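Report the failures by kind

Most papers on robot manipulation give you one number. The arm managed the task so many times out of a hundred, the older method managed fewer, and the paper is accepted. I have reviewed enough of these now to think the one number does harm, and that the people who suffer most from it are the ones trying to build on the work.

Take the Lemma results that went round in December. The headline was 62 successes in 100 trials on a mixed tray, against a lower figure for the baseline. Getachew Abera, who ran the trials, also kept a plain text file with a line for every attempt that went wrong. The file never made it into the paper. It was too long, and the space went to a diagram of the network.

I asked him for it and he sent it the same evening. It was the most useful thing I read that month. A good share of the 38 failures were not grasping failures at all. The arm closed on the right object and then caught a neighbour on the way up. In others it chose a poor approach and never got its fingers down far enough. Those are different faults with different cures, and a success rate folds them together.

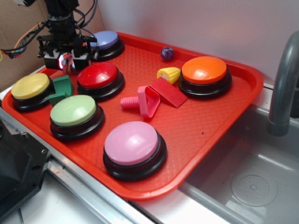
A layout is part of a result, and it ought to be published with it. Two groups can both write "cluttered tray" and mean quite different things. On this one a dark green block stands against the black base of the yellow button, and a red wedge overlaps the toy screw, while the purple marble sits by itself near the back rim. A miss on the marble tells you something about grasping a small glossy thing. Trouble with the green block might only tell you that there is a button in the way. If both go down as "fail", the reader can't separate them, and neither can the authors a year later.

The usual answer is scale. Castberg has 3111 recorded attempts, and the argument goes that with so many, the odd layouts wash out. I don't think they do. If half the layouts put something next to a tall base, then half the score is about tall bases, however many attempts you add. I would take 1000 attempts with the failures sorted over three times as many without.

Obsa Chala put the other side to me on a Wednesday call. Sorting failures is slow, two people will sort the same one differently, and a student with a deadline will skip it. All true. Her group on the Wamach project tried it with five headings and found that they argued mainly over one of them, "slipped", which they then split in two. That seems to me a decent price. The argument over "slipped" also led them to look again at their finger pads.

So my request is a small one. Keep the single figure, as people will want it for the table. Under it, print the failures by kind, with a picture of a starting layout and a note of who did the sorting. Mivness already asks for this in its internal reports – half a page, no more – and I would like to see reviewers start asking for it too. I have begun doing so in mine.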